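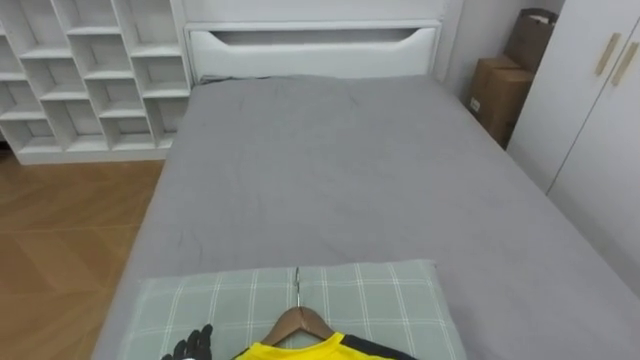
Slide 1: Bed with gray sheet and white headboard.

Sleep and shift work – speaker notes
Kilian Bachmann

Leave the title up while people find seats. Start at 7 even if the back rows are still filling.

Opening. Ask for a show of hands: who has worked a night shift in the past month? Then ask who slept well after it. Wait for the laugh, then go on. I worked nights at the Paker bakery for two years before I moved into training, and I was bad at sleeping for most of that time. Say this early. People listen better once they know I have done the job.

Slide 2. The body clock. Keep it short. Light in the eyes in the morning tells the body that the day has begun. A worker who drives home at sunrise gets that signal at the worst time. Sunglasses on the way home can help some people, but do not wear them behind the wheel if you already feel drowsy. Stress the second half of that sentence. If you are that tired, you should not be driving. Mention the bus from the Nirnuneck plant, which now leaves after the late handover.

Slide 3. The survey. We sent the form to 700 people on rotating shifts at Nirnuneck and Çınar. Do not read the table aloud. Point to the row on daytime noise, which was the complaint people wrote the most about in the comments box. Phones came next, then deliveries, then children coming home from school. Somebody will ask if the two sites differ. They do a little, but the Çınar site has a different rotation, so I would not make much of it.

Slide 4. The room. Dark, cool and quiet. Blackout curtains are worth the money, and a blanket over the rail will do until you can buy them. Cover small lights on chargers. A fan gives steady noise and hides the street. Plain bedding is fine – nobody needs a special mattress to sleep in the daytime. If you share the bed with someone on a normal schedule, agree on an alarm that wakes only one of you.

Slide 5. Food and coffee. Last coffee in the first half of the shift. Eat a real meal before work and something small in the middle of the night. Going to bed hungry is as bad as going to bed stuffed. Alcohol makes people fall asleep faster and wake up sooner. Expect some pushback here and do not argue for long.

Slide 6. Naps. A short nap before the first night of a run is the one thing I would pick if I could pick only one. Set an alarm. Allow time to wake up fully before driving or running a machine.

Slide 7. Planning the rota. This part is for supervisors. Forward rotation (days, then evenings, then nights) is easier on most people than backward. Post the schedule early. Show the Skoreo calendar and explain how to block swaps that leave too little rest between shifts. The demo takes 13 clicks, so use the screenshots if the connection is slow.

Questions. Repeat each one into the microphone. If someone describes loud snoring or nodding off at the wheel, tell them to see a doctor and offer to talk after. Handouts are by the door.

Contact: Kilian Bachmann, Skoreo Training | © Skoreo. All rights reserved. | Back to top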